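Galería del llavero y otras cosas pequeñas
8 de octubre de 2020

Me llamo Saron Negash y desde abril hago fotos de las cosas que quedan encima de las mesas. Empecé en la cocina de mi casa, en Flestbridge, y ya tengo 237 fotos guardadas en una carpeta que se llama Wolde, como la calle donde vivía mi abuela. En esta página pongo solamente unas pocas, las que me gustan para imprimir.

Me interesan los objetos pequeños y claros sobre una superficie oscura. El marrón es un fondo muy agradecido: el blanco se ve limpio, y los colores suaves no se pierden. Mesfin Habte, que me ayuda a elegir, prefiere las mesas llenas. Yo prefiero que quede sitio entre una cosa y otra, y por eso discutimos bastante (siempre con café).

## Sobre la mesa marrón
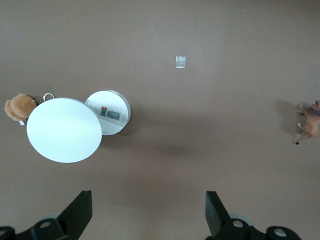
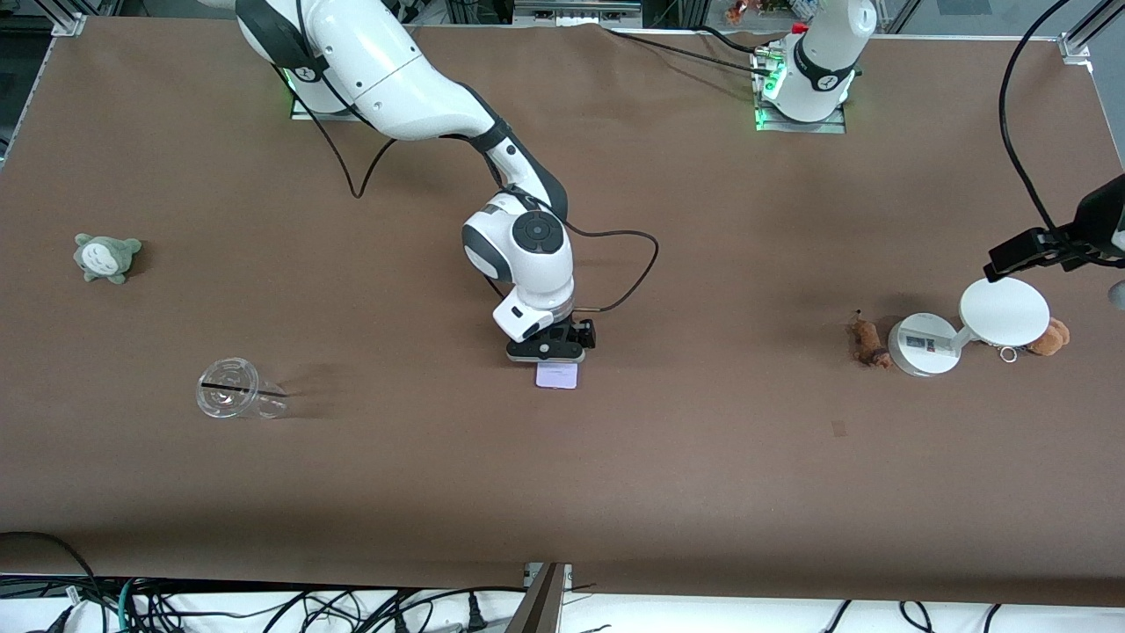 *Mesa marrón, dos vistas. En la primera, el llavero con el osito de peluche de color canela, junto a los discos blancos; en la segunda, el tablero más ancho y un pequeño objeto lila pálido, de esquinas redondeadas.*

El osito es mi favorito de la serie. Tiene el pelo rizado y está tumbado de lado, con una cadenita corta que lo une a la anilla de metal. También se le ve una etiqueta blanca muy pequeña por debajo. Mesfin quería recortar la foto para dejar solo el peluche, pero a mí me gusta la compañía del disco grande, que es liso y mate. Los dos blancos no son iguales: el disco menor lleva un borde gris plateado, y esa línea fina ayuda mucho a distinguirlos.

De la segunda me quedo con el lila. Es un color que casi no aparece en mi carpeta, y al lado de tanto marrón parece más frío.

## Notas para la impresión

Las copias serán en papel mate, el Clastum de siempre. Con el papel brillante hice una prueba y los blancos me quedaron demasiado duros. Voy a imprimir 50 copias de cada foto, numeradas a lápiz por detrás. Quien quiera una puede escribirme por el formulario e indicar cuál de las dos prefiere.

Los marcos no están incluidos. En la tienda Skerik tienen unos de madera clara que van bien con estos tonos — pero miren antes la medida, porque el margen blanco de mis copias es ancho.

La próxima página será de tazas y platos. Todavía me falta escribir los pies de foto.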